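Looking after a tablet at the workshop bench

A tablet is handy for plans and cutting lists, but a bench is a rough place for one. Most of what follows costs nothing.

Wipe the bench before you lay the tablet down. Grit scratches the back first, then the glass when you flip it over. A folded dish towel under it is enough.

Keep the stylus in something with a lid. Loose pens roll, and a tip that lands on concrete is usually finished. Spare tips can go in the same box.

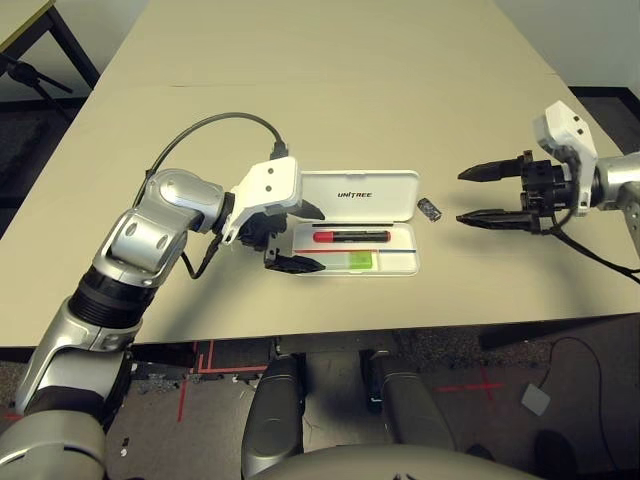

A pencil case with a lid, open on the table.

Clean the screen with a slightly damp microfiber cloth, with the tablet switched off. Skip window cleaner and paper towels. For glue, wait until it dries and lift it with a fingernail – never a blade.

Charging needs a little thought too. Don't leave the tablet plugged in under a pile of rags or in direct sun. In August my shed is too hot by noon, so I charge in the kitchen overnight and unplug at breakfast.

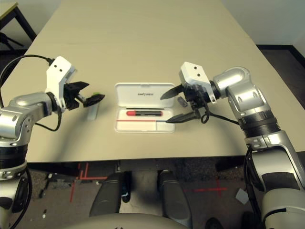 If the battery drains too fast, turn the brightness down before you blame the battery. Next, check which apps run in the background. Gus Yazzie got most of an afternoon back by closing a drawing app he had forgotten.

Small parts need their own place. Card adapters, spare tips and SIM pins all look like scrap when you sweep up, and a divided tray keeps them apart.
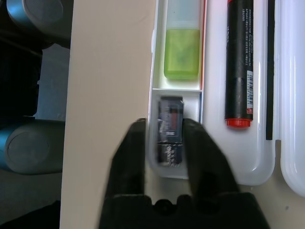

A white divided tray, seen close up.

Cables wear out at the plug end. Pull on the plug, not the cord, and coil it loosely. Mark each cable with a bit of colored tape so the fast one doesn't end up in the lamp.

Storage fills up with photos of half-done jobs. I had 3,440 on mine and deleted 2,399 in one evening, mostly blurred shots of hinges. Copy the keepers to a drive first, and open a few from the drive to check them before you delete anything. 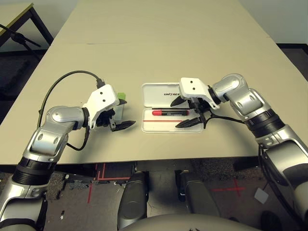 A pale tabletop with a matte surface.

At the end of the day, put the tablet back in its sleeve and take it indoors. Cold sheds are hard on batteries, and a tablet brought in from the cold should warm up for an hour before you charge it.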